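We use cookies to improve your visit. By continuing to browse, you accept our cookie policy. OK

FOR RELEASE 06/01/2025

Sitell Opens Its Wood Surfaces Library to the Public

Sitell is opening its library of tabletops and boards to anyone who loves wood, and we're thrilled to finally share it! Starting in June, visitors can walk in, run a hand along the grain and take their time choosing a surface for a kitchen, a desk or a workbench.

The library holds 30 pieces, gathered over four years by Rūta Pētersons and Meinir Gronow. Some are pale and quiet. Others go deep into red and brown, and those are the ones people keep coming back to.

"Color on a screen never quite gets there," said Pētersons. "You want to stand over a board and see the amber come up in it, then walk around to the other side and see it again."

Visits are free and last as long as you like. Bring a drawer front, a paint chip or a chair leg if you're trying to match something at home. Jamie Wainwright will be on hand to talk about oils, waxes and everyday care, and small offcuts will be available to take away.

Groups of up to 19 can book ahead through the Sitell front desk.

Reddish-brown wood with a fine horizontal grain, more golden toward the front and darker behind the seam.
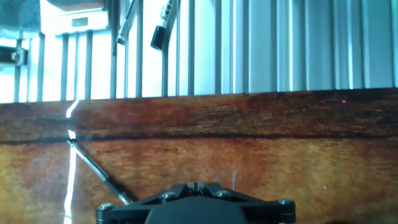
Press Contact

Vija Koppel, Sitell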